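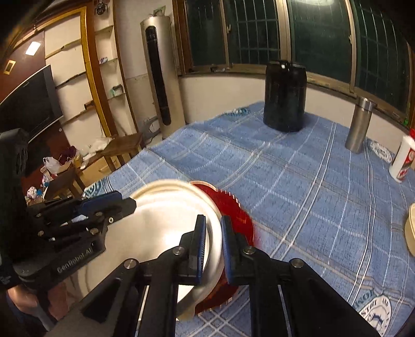 **Sendham Robotics Club**

**Sendham students take household chores to the Hellström Challenge**

Eight students from the after-school robotics club in Sendham are getting ready for the regional round of the Hellström Challenge in October, and we would love as many friends, families and neighbours as possible to come along and cheer them on.

The team goes by the name of Rododance (chosen at the very first meeting, after a long and lively vote) and has spent the past six months on one stubborn question: how do you teach a machine to pick up the ordinary things people leave lying about at home? Lids, plates, bottles and soft toys are all on the list. So the students have been practising in bedrooms and sitting rooms, working a hand-held gripper themselves and recording each pick-up as they go, with all the clutter of family life left where it was.

A bowl-shaped lid may not sound like much of a challenge, but anyone who has tried to take one by its rim with two ridged pads, one on the inside and one on the outside, will know that it takes patience! Come in too low and you catch the plate underneath, and on a blanket everything shifts a little as you go. The younger members have become especially good at it, and are not shy about saying so.

The club now has 51 recordings that it is happy with, and a good many more that it isn't, which are being kept all the same for a very popular session called "What went wrong there?" The students label every recording by hand, and the best of them will be used to train the small table-top arm that the team enters in the competition.

"We thought the programming would be the hard part, and then we spent a whole afternoon arguing about the right way to pick up a lid," the team said in its entry statement. "Now we can't put anything away in the kitchen without thinking about it."

Rododance will compete in the Home Tasks class, where each arm has two attempts at clearing a set of household objects it has not met before. The club's travel and printing costs are being met by Flumine, and we are very grateful indeed for the help.

An open evening will be held at the club room before the competition, starting at 6 pm, with tea, cake and a chance to try the gripper for yourself. Entry is free, and children are very welcome. If you have an odd-shaped lid at home that you think would puzzle the team, please do bring it with you.

Places at the club for next term are open to students from all Sendham schools, and no experience is needed. Application forms can be picked up on the night.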